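Gathering Examples for the Table-Clearing Task

Print this post
E-mail this post

Readers of this blog will recall that the Petchrat project was established to determine whether a pair of robot arms, working under a learned policy, can clear a small table after a meal. The task includes discarding litter, emptying leftover food, and loading the dishes into a rack. The first policy was trained on 15 demonstrations and did not perform to the standard we had set for it. I have spent the period since January on the less visible part of the work, namely the collection of a larger and better organized set of examples. The present post records how that collection is conducted and what has been changed along the way.

Demonstrations are recorded by teleoperation. An operator controls both arms directly, and the recording software, Grutora, stores the joint positions together with the views from the head camera and the two wrist cameras. An episode begins when the operator presses the start pedal and ends when the operator presses it again. Nothing recorded outside those two moments enters the data set. The limit for one episode is 90 seconds, and an episode that exceeds the limit is kept in a separate folder for review.

The choice of leftover food required more thought than I had expected. Early episodes used dry beans, which roll and are therefore difficult to contain. Modeling clay was considered and set aside, as it leaves a cup in one piece and teaches the policy very little about tilting. White rice was adopted. It pours, it clings to the inside of a cup in small amounts, and it leaves stray grains behind when the cup is turned too quickly. All of these effects occur in ordinary kitchens, and the policy should encounter them during training.

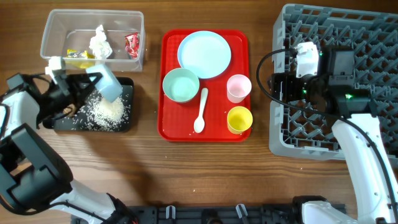 The written protocol divides the task into stages, and each stage has its own rule for success. For the emptying stage, the rule states that the cup must be turned over the black tray and held there until no more rice falls. Grains that land on the table do not cause the episode to be rejected. I had originally rejected such episodes, and I now consider that to have been an error. The effect was to remove nearly every example in which the operator made a small mistake and continued, and a policy trained on the remainder had no experience of a table with rice on it. When it met one, it hesitated above the tray and did not proceed.

The revised rule was applied to the earlier recordings as well. Of the episodes that had been set aside, 76 were restored to the data set after a second viewing. The second viewing was slow work, but I would recommend it to anyone who has discarded material under a rule that was later changed.

A related question concerns the order of the stages. The first version of the protocol required litter first, then food, then dishes, in every episode. Operators found this easy to remember, and the recordings were very uniform. The policy learned the order so firmly that it would reach toward the place where litter ought to have been even when the litter had been cleared beforehand. The current version gives the operator a card at the start of each episode, with the order printed on it. Some cards omit a stage entirely. The cards are shuffled by hand, and the card number is entered in Grutora before recording begins — a step that was forgotten often enough in the first weeks that the software now refuses to start without it.

The placement of the tableware is varied by a similar method. Plates, bowls, cups and spoons may begin upright, on their sides, or touching one another. The spoon has proved to be the most demanding item in the set. It lies low, it offers very little for the gripper to hold, and the fingers must come down on either side of it without disturbing whatever is next to it.

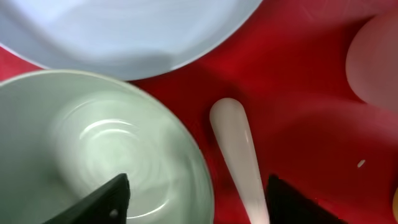
Operators are asked to approach such items at a steady pace and to avoid stopping in mid-air to consider the next movement. Long pauses are harmful in training data. The policy cannot see what the operator was thinking about, and it learns only that waiting is an acceptable thing to do above a dish. Where a pause cannot be avoided, the operator marks it with a second pedal, and the marked portion is removed before training. The marks are checked during review, as it is easy to press the pedal a moment late and lose the beginning of a useful movement.

I should add a note on the wrist cameras. In the first collection they were treated as a convenience, and training relied chiefly on the head camera. The head camera gives a good account of where things are in general. It gives a poor account of the last stretch of a grasp, when the arm itself may stand between the camera and the object. The wrist cameras lose the wider table but retain the object and both fingers. Training now uses all of the views together. Removing the wrist views from the input, which I tried once as a comparison, caused the spoon grasps to fail far more often, while the plate grasps were affected only slightly.

Lighting has been left largely alone. The overhead lamp is switched on for every session, and the blinds may be open or closed as the operator prefers. There was a proposal to fix the lighting completely in order to make the recordings more consistent. I declined it on the ground that the finished system will be tested in the kitchen at Fleltico, where the light changes throughout the afternoon and cannot be controlled by anyone.

Each episode is reviewed by a person other than the one who recorded it. The reviewer watches the recording at normal speed, assigns a result to each stage, and enters a short remark where one is needed. The remarks are not used in training. They have nevertheless been valuable in revising the protocol, for they show which instructions the operators understand in different ways. The instruction "place the cup in the rack" is a fair illustration. One operator lowered each cup until it touched the rack and then released it, and another released it a short distance above. Both were following the text as written. The protocol now states that contact must be made before release, and the episodes recorded under the older wording have been labeled so that they can be separated if necessary.

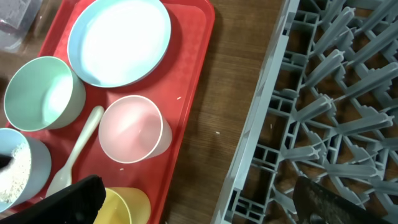

Wrist camera view of the red tray, with the dish rack at right.

Cups lying on their sides deserve a separate remark. A cup in this position can be grasped by the rim or around the body, and the better choice depends on which way it faces and on whether there is anything inside. Operators make this decision without difficulty and seldom in the same manner. I do not wish to impose one method, as both are sound. I have asked only that a cup with rice in it be kept as level as possible until it is above the tray, and that an operator who begins with one grasp complete the attempt before changing to the other.

The data set stands at 366 accepted episodes as of this writing. The distribution across cards is uneven. Cards that omit the litter stage are overrepresented, and those that begin with the dishes are scarce, the latter being disliked by the operators on account of the reduced space near the rack. The next sessions will draw only from the scarce cards until the difference has been corrected.

Storage and labeling have been moved to Reltetti, our internal archive, and the older file names have been retired. Every episode now carries its card number, the protocol version, the results by stage, and the remarks of the reviewer. Those who hold copies of the earlier set should replace them, as the pause marks in that set were not applied correctly — an error in the export script, and my own.

Training on the new set will begin once the scarce cards have been completed. The same starting arrangements used to test the first policy will be used again, so that the two results may be compared directly. Comments on the stage rules are welcome in the meantime, particularly from those who have collected examples of pouring with other materials.

Print this post
E-mail this post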